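Notebook, Skedetti sprite and animation work
May, started 8:40

Picked up from where Tõnu left the side-view sheet. Skedetti is the hedge-runner character in Benderia, the small courier with the oversized scarf. She has had three designs since the first build and the in-game one never matched the manual art. The job this month is to get one model sheet that the sprite team and the comic people can both use.

Went through the old sheets first. The first build has her at 9 frames for the run, with the scarf drawn as part of the body. That is why it never lags behind her on turns. The second build split the scarf off but kept the old palette, so the scarf and the boots share a red and you can't recolor one without the other. Mohit fixed this in his branch and then the branch was dropped when Erkora got moved to the second chapter. I found his palette file in the archive folder and it still loads.

Palette as of today: scarf red moved to its own slot, boots go to the darker brown from the comic, gloves stay off-white. The outline is dark blue in the comic and black in the game. Left it black. Dark blue disappears against the night stages.

10:15. Run cycle. Kept the 9 frames and redrew 4 and 7. In the old frame 4 both feet are off the ground and her head is two pixels higher than in frame 5, so she seems to hiccup at full speed. Lowered the head one pixel and it reads fine. Frame 7 had the wrong hand forward. Must have been that way from the start, it's in the first build too.

Scarf is now a separate strip with its own timing. It trails by two frames on a straight run and three on a turn. Tried four on the turn and it looked like it belonged to somebody else.
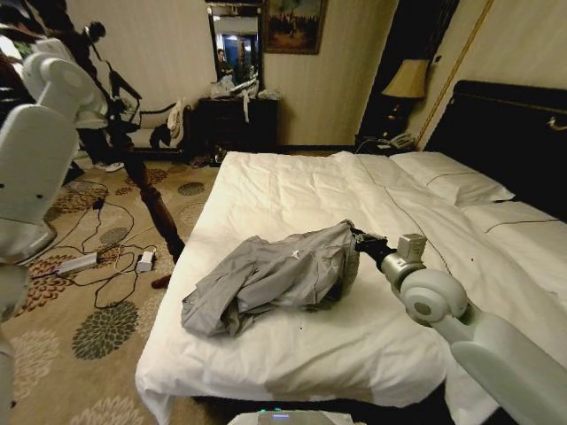
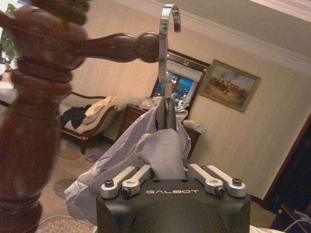

Does the new scarf strip mean the old cutscenes have to be redrawn?

The cutscenes load the merged sheet from the second build, and that sheet stays in the project as it is. Only the playable stages read the new strip.

11:30. Height chart. Written down in one place at last:
Skedetti, 32 px standing, 30 px running
Erkora, 40 px standing, hat not included
Sandhu, 36 px, same for both poses

Sandhu is the rival who shows up at the river stage. His sheet says 36 but the actual drawing is 38 because of the hair. The collision box uses 36 so leave it. If anyone redraws the hair, keep the box.

Erkora's hat is a problem for the comic. In the game it is flat on top, in issue two it comes to a point, and by issue four it is flat again. Asked Tõnu which one he drew from. He used the game manual, which has the flat one, and says the point was a guest artist. Going with flat.

After lunch. Memory. The whole character bank has to fit in 2000 tiles and we were over before I started. Removing duplicates from the idle poses got 254 back. Most of those were blank corners that the old exporter saved one by one. Merging the left and right versions of Erkora's walk would get more, but his satchel is on one side and it would jump when he turns. Mohit thinks players won't see it. I saw it the first time I tried it, so I put it on the list as a last resort.

Stage 3 test, with the new sheet loaded:
run and stop, fine
run and turn, fine, scarf catches up on the third frame
jump, scarf strip doesn't switch to the falling set until she lands
ledge grab, scarf draws in front of the hand

The jump one is mine. The falling set starts at tile 666 in the bank and the table still pointed at the old place. Changed it and now it switches at the top of the jump like it should. The ledge grab needs a change to the draw order, and that's in Mohit's part of the code. Sent him a note with the save slot.

3:50. Started on expressions. The comic has far more of them than the game can hold. Picked neutral, annoyed, surprised, and the squint she does before a dash. The squint has to work at portrait size and at stage size, where it is one dark row of pixels. At stage size it looks like she's asleep. Tried lifting the outer pixel by one and that is better, still not good.

Left to do:
ledge grab draw order (Mohit)
squint at stage size
Erkora hat, tell the comic people it's flat
check the brown boots against the mud in the swamp stage
rename the sheet files, there are two called final

Saved everything in the shared folder under the month. Old sheets are untouched in the archive. Tõnu has the portrait files open until tomorrow, so don't write over those.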